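Reading a demurrage clause before signing it

August 12, 2021

Filed under: ports, charter terms, costs

The Hovdale terminal changed its berth rules in the spring, and three people have since written to ask how the change affects laytime under a standard voyage charter. The short version is that it depends on which notice clause was used. The long version follows. It deals with dry bulk only. Container terminals work on slots and windows, and very little of this carries over.

Terms first. Laytime is the period the charterer is allowed for loading or discharging. Demurrage is the daily sum paid to the owner once that period is used up. Despatch is the smaller sum paid back if the work finishes early. Most fixtures set despatch at half the demurrage rate. Some leave it out, and a charterer who did not read the recap will find that out at the wrong time.

Notice of readiness

The clock starts with the notice of readiness, usually after a fixed gap of six or twelve hours. For the notice to count, the ship has to have arrived at the place named in the charter, and she has to be ready. The argument is nearly always over the first part.

In a berth charter, the ship has arrived when she is alongside. In a port charter, she has arrived when she is within the port and at the charterer's disposal. If the berth is free on the day, the two come to much the same result. If there is a line of ships at anchor, they do not. Under a berth charter with no added wording, waiting time is the owner's loss. Under a port charter, it belongs to the charterer.

The added wording is where most of the money sits. "Whether in berth or not" lets the owner give notice from the anchorage when no berth is available. It does not help if the berth is free and the ship is held off by fog or swell. Owners sometimes read it as covering both. It has been argued many times and the answer has not changed.

What Hovdale changed

Until this spring, Hovdale assigned a berth when the ship passed the outer buoy. The terminal now assigns it only after the cargo papers have been lodged and the stockpile has been confirmed. A ship can therefore lie at anchor opposite an empty berth and have no right to use it.

Is that berth "available"? My reading is no. A berth the terminal will not give you is not available in any useful sense, and if the missing papers are the charterer's to provide, the case for the owner is stronger still. Els Cuypers, who checks laytime statements for a living and is more careful than I am, takes the narrower view that the word refers to the physical state of the berth. We have traded emails on it and neither has moved. If you are fixing for Hovdale now, write a line into the clause that settles it. One sentence is enough.

A worked case

Take a cargo loaded at Hovdale for Gotska with 108 hours of laytime, all purposes, Sundays and holidays included. The ship anchors and gives notice at once. She waits 63 hours for a berth. Loading and discharge together then take 37 hours of counted time.

If the waiting counts, used time is 100 hours. The charterer is eight hours inside the allowance and earns despatch on those eight. If the waiting does not count, used time is 37 hours and the charterer earns despatch on 71. The owner has also lost most of three days at anchor and is paid nothing for them. The gap between the two results is the full 63 hours, at the despatch rate.

Now put a two-day crane breakdown into the same voyage. With waiting counted, used time becomes 148 hours and the ship is 40 hours on demurrage. Once on demurrage, always on demurrage: the usual exceptions stop working unless the clause says plainly that they go on. A weather exception drafted for laytime will not normally protect anyone after laytime has run out.

I left the notice gap out of these sums to keep them readable. Put it back in when you do your own.

Keeping the statement of facts clean

The agent writes the statement of facts and the master signs it. Sign with remarks if the times are wrong. A protest sent a week later carries less weight than one line in pen on the day. The Brunberg agents use a form with no remarks box, so write in the margin.

Record shift breaks separately from stoppages. Record who ordered each hatch move. At Mangubat the tally clerks round to the quarter hour, and over a long discharge that adds up in one direction.

Other pictures
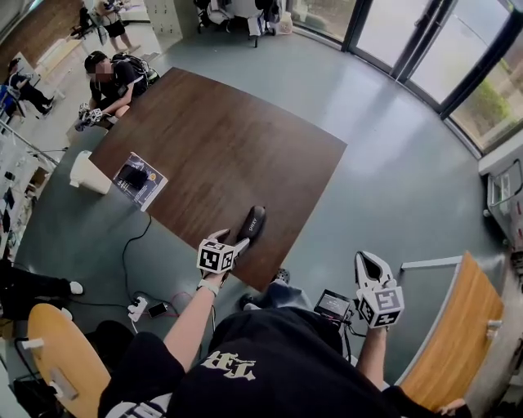
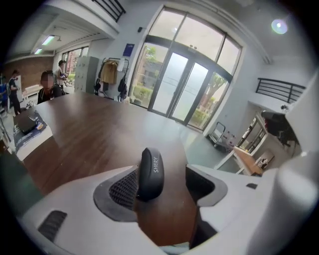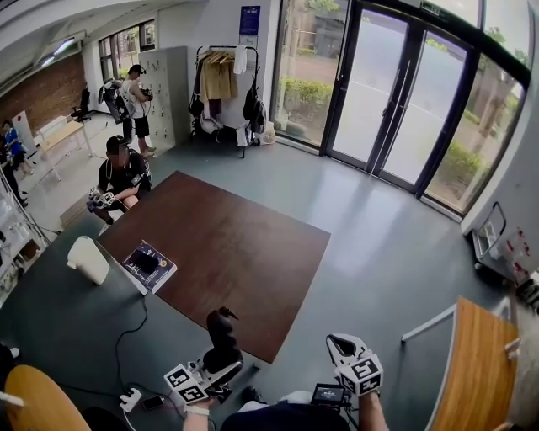
Comments and corrections

Comments are open for two weeks and then close to keep the spam down. Please quote the clause you are asking about in full. I cannot say much on a clause that has been retold from memory, and the order of the words often decides the matter.

One correction to the October post on draft surveys: the ballast figure in the second table should have been taken before the density adjustment. The table has been replaced. The result for the cargo weight did not change.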